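Cornwood Bench Kit – two-arm cell for school and college clubs

Jorham product page, revised April 18, 2023

The Cornwood is a tabletop cell with both arms bolted to one front rail. It is supplied to teams entering the paper-handling class of the Prendau student competition.

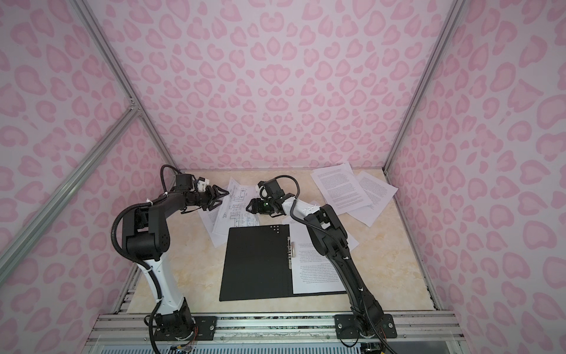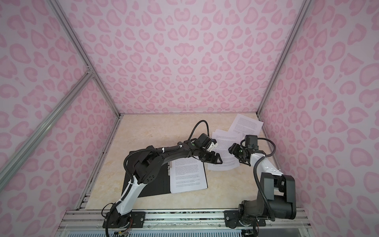
Folder and printed sheets, Cornwood cell. 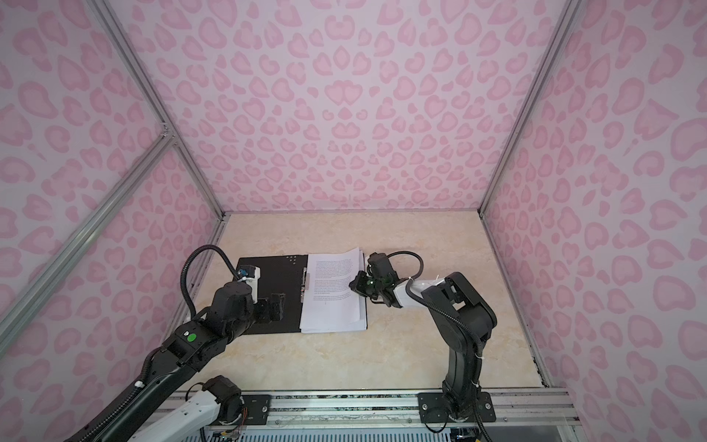
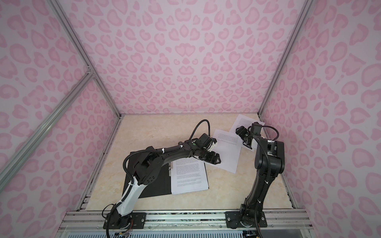

Teams score for filing sheets under the clip of a folder. Print weight is left to the team – the Akpan rulebook sets only the sheet size.

Supplied: 2 arms with parallel grippers, front rail, base plates, aluminium frame, cable ties.
Not supplied: computer, folder, wall panels. Any printed lining may be fitted.

Mass, packed: 43 kg
Assembly: 10 hours, two students
Club price: £978 per term, hire only

Check base plate bolts before each session. Replacement gripper fingers are sold in pairs. Hire for the next term opens in June.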